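Print this page | E-mail this page

Chapter 6
Why Some Things Float

Before we begin on the proper business of this chapter, I should like you to think back to the last time you got into a bath that somebody had filled a little too generously. You will remember the slop of water over the side, and perhaps the telling-off that came after it. Hold on to that memory, because nearly everything we need for the next few weeks is already in it. The water went over the side to make room for you, and while it was making room it was also pushing you upwards, which is why your arms felt so pleasantly light when you let them hang there.

We call that upward push upthrust. It isn't a new kind of force that only turns up in baths and harbours. Water presses on whatever is put into it, and it presses harder the deeper you go, so the underside of an object is pressed more firmly than the top. Take one away from the other and you have a push left over, pointing up. My old colleague Mawar Goh used to teach this with a bucket and her own closed fist, and I have never found a better way, so do please try it at the kitchen sink before you read on (sleeves rolled up!).

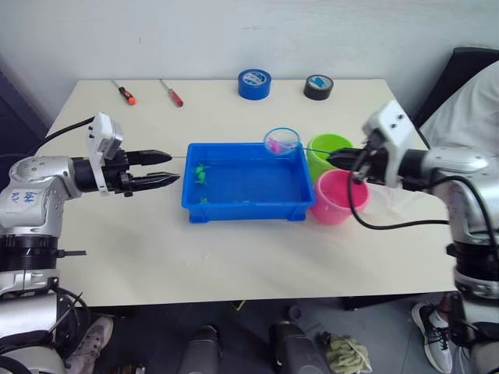
Now, how big is the push? The rule is an old one and very easy to say: the upthrust is equal to the weight of the water that has been pushed aside. Suppose a block pushes aside 200 grams of water. Then the water holds it up with just enough force to support 200 grams, whatever the block happens to be made of. If the block weighs more than that when it is completely under, down it goes. If it weighs less, it rises until only part of it is below the surface, and there it settles, bobbing a bit.

Students often tell me that heavy things sink and light things float, and I do see why, but a pin is light and a ferry is very heavy indeed. What matters is how much weight is packed into how much space, and a ferry has a great deal of air inside it. We shall give this idea its proper name, density, in Section 6.2, and you will work it out for yourselves with a ruler and a set of kitchen scales.

Small toys are good company for this sort of work. They are cheap, they come in awkward shapes that you couldn't possibly measure with a ruler, and a toy that floats quite happily when empty may sit much lower once water has got inside it.
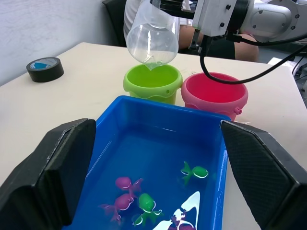
Figure 6.1 Octopus-shaped bath toys in a blue plastic tray of water.

Have a tray or a washing-up bowl ready for Activity 6A, along with an old towel, a pencil and 8 small objects of your own choosing. Write down your guess for each one before it goes in, and please don't rub out the wrong guesses afterwards. They are the ones we shall want to talk about. If you are working with a partner, make your guesses separately and compare them at the end.

Contact us | © 2022 Wamero | Back to top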